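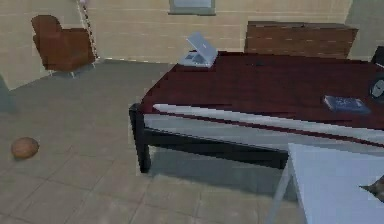

¿Cuánto dura una sesión individual?

Dura 60 minutos. Si nos pasamos un poco no cobro el resto, pero tampoco me dejéis la pregunta gorda para el final, que suelo tener a otra persona después.

¿Qué se hace en una sesión individual?

Lo que traigas. Hay quien viene con un cuaderno de viaje a medias, quien quiere montar sus propios talleres y no sabe por dónde tirar, quien lleva meses sin dibujar y necesita que alguien le ponga deberes. Mándame antes tres o cuatro páginas escaneadas (o fotos con el móvil, sin flash) y un párrafo con lo que buscas. Un párrafo, por favor. Leo todo, pero cuando me llegan ocho folios la noche de antes voy fatal.

¿Y los grupos?

Máximo 10 personas. Nivel mezclado, siempre ha sido así y funciona bien. Grupo de la mañana y grupo de la tarde, mismo contenido. Se puede cambiar de uno a otro si hay hueco, avisando.

¿Hace falta saber dibujar?

Para el curso de iniciación, no. Para el de paisaje rápido conviene haber hecho antes iniciación o algo parecido en otro sitio. Si dudas, escríbeme y lo vemos. El de letras y mapas no pide nada de dibujo, solo paciencia con la plumilla.

¿Precio?

68 euros el curso de iniciación, material aparte. Los otros están en la página de cada uno. Las sesiones individuales van por bonos, pide la hoja de tarifas por correo, que la estoy rehaciendo y no quiero colgar una versión vieja.

¿Qué material compro?

Poco. Un cuaderno con papel que aguante agua, un lápiz normal, un rotulador negro permanente, un pincel con depósito y una caja pequeña de acuarelas. Yo uso el cuaderno apaisado de Gutent desde hace años, pero vale cualquiera que no se ondule al primer lavado. No compréis cajas de cuarenta colores. En la primera clase mezclamos con cinco y sobran.

Si ya tienes material en casa tráelo todo y decidimos allí qué sirve.

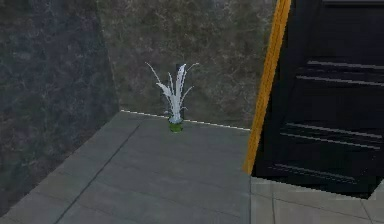
Sobre el papel, que me lo preguntáis mucho: el gramaje importa más que la marca. Con papel de libreta corriente se puede hacer tinta, color no. Si vas a pegar billetes, entradas, hojas secas y demás, mejor encuadernación en espiral o cosida con algo de holgura, porque el cuaderno engorda y luego no cierra.

¿Las clases online se graban?

Sí, quedan en Zestton. Te llega el enlace al día siguiente, normalmente por la tarde. Está disponible hasta que acaba el curso y dos semanas más. Se puede ver, no descargar. Si el enlace falla, prueba primero con otro navegador y luego me escribes. Casi siempre es el navegador.

En las sesiones individuales no grabo nada salvo que lo pidas.

No me llega el correo de confirmacion

Mira en no deseados. Si tampoco está ahí, seguramente pusiste mal la dirección, pasa más de lo que parece. Escríbeme desde la buena y lo arreglo. Las plazas se guardan por orden de pago, así que aunque no te llegue el correo la plaza es tuya.

¿Puedo cancelar?

Hasta una semana antes, devolución completa. Después de eso te guardo el importe para otro curso. Si el que cancela soy yo, devuelvo todo o cambiamos fecha, lo que prefieras. Solo me ha pasado una vez, con el taller de Westholm, y fue por el temporal.

¿Cuándo sale el viaje de dibujo?

El viaje a Westholm está en marcha. Salen plazas el 16 de marzo de 2021 por la mañana, primero para quien esté en la lista de correo y luego en abierto. Son cinco días, alojamiento compartido o individual, desayunos incluidos. Comidas por libre. Se dibuja por la mañana en el puerto o en los caminos de atrás, y por la tarde ponemos los cuadernos en común. Me acompaña Benedikt Kramer, que lleva la parte de tinta y conoce los senderos bastante mejor que yo.

Se anda. No mucho, pero se anda. Si tienes problemas de rodilla dímelo y te propongo los sitios llanos.

¿Y si llueve?

Dibujamos bajo techo. Hay una cafetería que nos deja las mesas del fondo y el museo pequeño de barcas. Los mejores cuadernos del último viaje son de los días malos, por cierto.
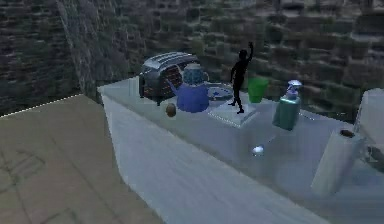 Para la lluvia traed también una bolsa de plástico con cierre para el cuaderno y un trapo viejo. La acuarela con humedad tarda muchísimo en secar, así que llevad dos cuadernos o dibujad en hojas sueltas con una pinza. Y calcetines de repuesto!

¿Das clases en empresas o colegios?

Colegios sí, de momento en el segundo trimestre nada más. Empresas, según. El año pasado hice unas jornadas para Sandhu y salió bien, grupo pequeño y con ganas. Lo de animar una cena de empresa no lo hago, gracias igual por pensar en mí.

¿Quién contesta los correos?

Yo, o Ottmar Kohlhase, que me ayuda con inscripciones y facturas. Si es de pagos, va más rápido con él. Pon "factura" en el asunto y dame nombre completo, dirección y número fiscal en el mismo mensaje, que si no vamos y venimos cuatro veces.

¿Cuánto tardáis en responder?

Dos o tres días. En marzo más, se junta el viaje con el final de los cursos de invierno. Si ha pasado una semana, insiste sin apuro, algo se habrá perdido.

¿Se puede regalar un curso?

Claro. Mando un vale en PDF, o impreso y por correo si me avisas con tiempo. Caduca al año. La persona elige el curso y la fecha, tú solo pagas. Los vales no sirven para el viaje.

¿Dónde te mando un cuaderno para que lo comentes?

Apartado de correos 2826. Certificado, siempre, y con un sobre de vuelta ya franqueado. Mete una nota con tu nombre dentro, que tengo uno azul en la estantería desde el otoño y sigo sin saber de quien es. Si es tuyo, escribe.

¿Puedo usar tus ejercicios en mis clases?

Los de las hojas gratuitas, sí, citando de dónde salen. Los de los cursos de pago, no. Si tienes un caso raro pregunta, suelo decir que sí a casi todo lo que me preguntan antes.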